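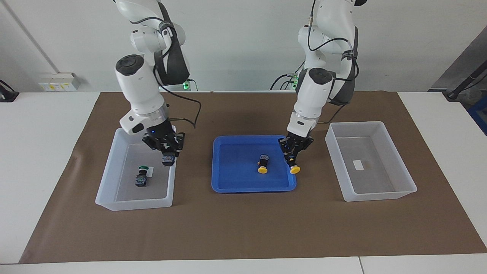 Two robot arms at a work table, one holding a small component over a clear plastic bin.

The Price of a Stamp

October 2022

Retired dock and mill workers in the port district of Lorkham are paying clerks to have their pension files moved from one desk to the next. A review of claim records and receipts from the district benefits office shows that the payments follow a fixed scale, and that claimants who refuse to pay wait far longer for a decision.

The review covered 382 claims lodged at the Lorkham office. Of these, 319 needed a certificate of past service, a one-page form confirming the years a person worked and the wages on which contributions were made. By law the certificate is free. In 77 cases the claimant kept a handwritten slip showing a charge, usually entered as "search fee" or "copying."

No such fee appears in the published schedule. The slips carry no serial number, and the sums do not show up in the cash book the office sends to the regional audit bureau in Raltau.

The weak point is the paper archive. Contribution records from before the computer system was installed are stored in a former customs shed on Morais Street, and only clerks assigned to the shed may enter it. A claimant can't check whether a record exists, how long a search took, or whether one was made at all. The rules set no deadline for a search, so a file can sit there without breaching any of them.

Jedmont, the neighboring district, had the same arrangement until February. It now logs each request at the front counter, gives the claimant a numbered receipt, and sends any search still open after three weeks to a supervisor. Lorkham has the same forms in stock but does not use them.

The benefits office said in a written reply that it had received no formal complaints. Complaints must be filed in person, at the counter where the certificates are requested. The audit bureau said the cash book had balanced in every year it was examined, and that handwritten slips fall outside the scope of its checks.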